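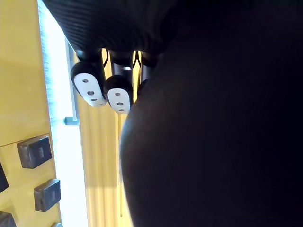
*Boutons sombres sur le panneau jaune du poste.*

Rapport d'avancement, juillet. Projet Brimance, aménagement du poste de travail.

Le poste jaune fourni par Cabello est en place dans le local d'Itar. La livraison et la pose ont coûté 3143 euros, transport compris. Il reste 1040 euros sur la ligne mobilier. Nous proposons de les garder pour les bacs de rechange et l'éclairage.

Le marquage des commandes n'est pas fait. Flositz doit envoyer les étiquettes, référence 126, et nous les poserons à réception.

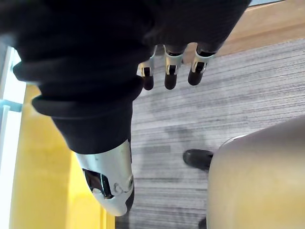 *Moquette grise rayée, état actuel.*

Le revêtement de sol est conservé pour cette phase. Un nettoyage est demandé au bailleur, sans frais pour le projet. Le devis de remplacement reste valable si le financeur préfère cette option, mais il faudrait alors démonter le poste et perdre 2 jours.
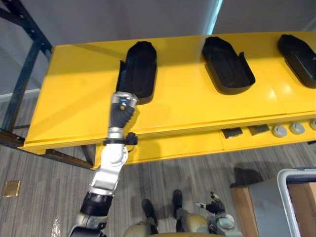
**Les bacs de rechange sont-ils compris dans la commande initiale ?**
Ils feront l'objet d'une commande séparée auprès de Cabello, à imputer sur le solde de la ligne mobilier après votre accord écrit.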